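**Towels: are we all just living with scratchy ones?**

**ballport_bess** wrote:
Moved into a rental on the hill in September and every towel I own has turned into roofing material. Same detergent, same machine, same me. I paid real money for a set of 2 Cullance bath sheets and they now remove skin. Is it the water up here? My mother says vinegar. My mother says vinegar about everything.

**lintfarmer** wrote:
It's the water. Ballport is hard as nails above the reservoir. Use half the detergent you think you need, then half of that. And stop using softener. It coats the loops and then you're drying yourself with a candle.

**gruntled441** wrote:
Softener is fine. I've used it for years and my towels are like clouds.

**lintfarmer** wrote:
Clouds famously being made of water they can't absorb.

**gruntled441** wrote:
I'm dry by lunch. No complaints.

**ballport_bess** wrote:
OK so no softener, or softener. Helpful. Does brand matter? I was looking at Casto because they're on sale, but the label says 1,000 wash guarantee and I don't plan to keep a notebook.

**second_rinse** wrote:
Buy whatever's cheap and pure cotton, wash it before you use it, skip the dryer sheets. I got rid of all my dark ones last year and went to pale green. It hides nothing but at least it doesn't dye the bathtub. 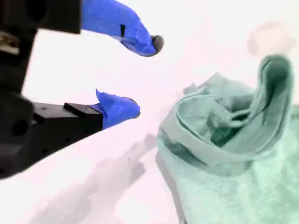
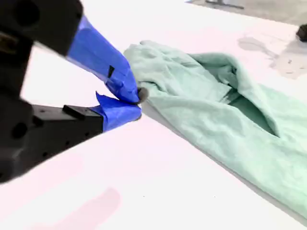
*mint green, crumpled, the way all mine end up*

**lintfarmer** wrote:
Good color. My grandmother's whole bathroom was that color, including the toilet.

**pegboard** wrote:
Going to disagree with the cheap cotton advice. Thin towels dry faster, yes, but I have a Pirzada one from college that has outlived a marriage and two washing machines. It cost more than my shoes did.

**second_rinse** wrote:
Were they good shoes?

**pegboard** wrote:
They were flip-flops. Point stands.

**ballport_bess** wrote:
Update, 2010-10-18. Did a hot wash with a cup of vinegar and no detergent. There were suds. From what?? I put nothing in there. Towels are maybe a third less hostile and the kitchen smells like pickles.

**lintfarmer** wrote:
Old detergent. Run it again until the suds quit.

**gruntled441** wrote:
Or add softener.

**ballport_bess** wrote:
Please nobody tell my mother about the vinegar.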